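Kevel Furnished Rentals
Turnover Assistant: Site Set-Up Guide for Housekeeping Staff
Section 4. Living Areas: Sofa and Cushion Tasks

4.1 Scope

This section applies to all furnished units managed by Kevel in which the Preteo two-armed assistant has been assigned to living area work. It covers preparation of the room, the start of the task, supervision, and the division of duties between the assistant and the attendant. Kitchen and bathroom tasks are not covered and remain manual in all units.

Attendants who have not completed the Skistance supervision course may be present in the unit but may not start or resume a task.

4.2 Changes to the Attendant's Role

Before the assistant was introduced, one attendant stripped, tidied, and inspected each living area alone. The attendant now prepares the room, supervises the cushion and light-item work, and completes the inspection. The inspection has not been shortened. Time allotted for a living area is the same with or without the assistant until the April review, and no attendant's hours are to be reduced on the basis of task times recorded during set-up.

Attendants should expect more standing and watching than before, and less bending over low seating. Those who find long periods of supervision tiring may ask the shift lead to alternate them with manual units.

4.3 Preparing the Room

1. Confirm that the unit number on the work order matches the door. Enter task code 708 for sofas with a chaise or extended seat, or task code 758 for all other sofas.
2. Pick up loose articles from the floor in front of the sofa.
3. Leave side tables, lamps, and table decorations where the unit inventory places them. Moving them changes the layout stored for the room.
4. Route lamp cords away from the standing area. A cord that cannot be moved must be noted on the work order.
5. Place throw pillows on the seat.
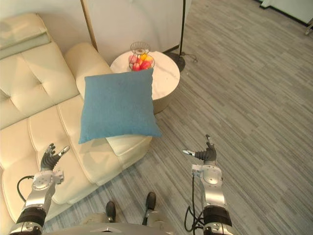
6. Bring the assistant to the sofa with both hands open and raised above seat height. Do not steer it by the forearms.
7. Select "Hold" and wait for the ready tone before stepping back.

Note: Pillows supplied by a guest or owner are handled by the attendant only. If ownership is unclear, treat the item as the owner's.

4.4 Starting and Supervising the Task

1. Read the task summary on the handheld unit. If the room name is wrong, cancel and return to 4.3.
2. Press and hold "Start" for two seconds.
3. Keep the handheld unit in the hand at all times. It may not be set down on furniture or placed in a pocket.
4. Watch the hands and the item being handled. The screen may be consulted after the hands have stopped.
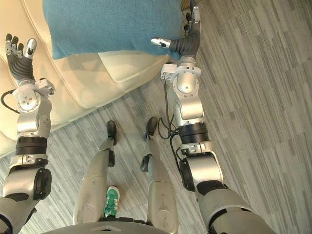 5. If the assistant pauses for longer than the interval shown on the handheld unit, press "Hold" before approaching.
6. If a pillow falls, leave it on the floor until "Hold" is confirmed, then return it to the seat and select "Resume."

Caution: Closed shoes are required for everyone within reach of the assistant. Keep feet clear of its feet when it turns – it does not step backward before turning.

Caution: No more than two people may be in the living area during a task, including the supervising attendant.
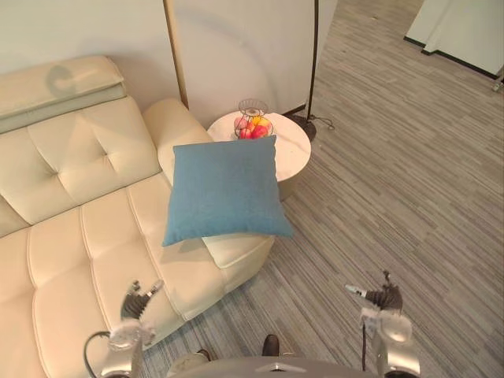
Figure 4-3. Blue throw pillow on the chaise seat, with both arms raised.

4.5 Checks at the Wrist and Hand

Carry out these checks before the first unit of the shift and again after the midday break. The assistant must be in "Hold."

1. Examine the flexible covers for splits, lint, and trapped hair.
2. Wipe metal parts with a dry cloth. Polish and spray cleaners are not permitted.
3. Confirm that cables move freely and are not caught on a joint.
4. Report any loose screw on form 1569. Attendants are not to tighten screws.

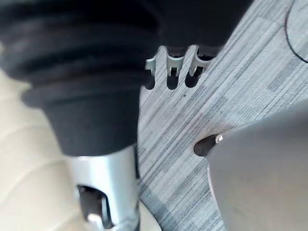
Fabric fibers are the most common cause of a failed wrist check, and they are easily missed in a dim room. Turn on the overhead lights and hold the handheld lamp to one side. On the black corrugated cover, look into the grooves between the ridges as well as along the top of each ridge, and follow the cover down to the smooth collar where it meets the silver sleeve. The slot in the sleeve is to be looked into but not probed with a finger or tool. If lint is found inside it, leave the assistant in "Hold" and call the shift lead.

4.6 Finishing and Recording

1. Select "End Task" and wait for the arms to lower.
2. Straighten the pillows by hand if they do not match the unit inventory – this is counted as inspection time.
3. Record stops, falls, and manual corrections on the work order. These entries are used to adjust the room layout and are not used in attendant evaluations.
4. Hand completed forms to the Kaewmanee service desk by 4:30 p.m. Forms from Thursday's late shift may be handed in the next morning.

Questions about staffing or rotation go to the shift lead. Questions about the equipment go to the service desk.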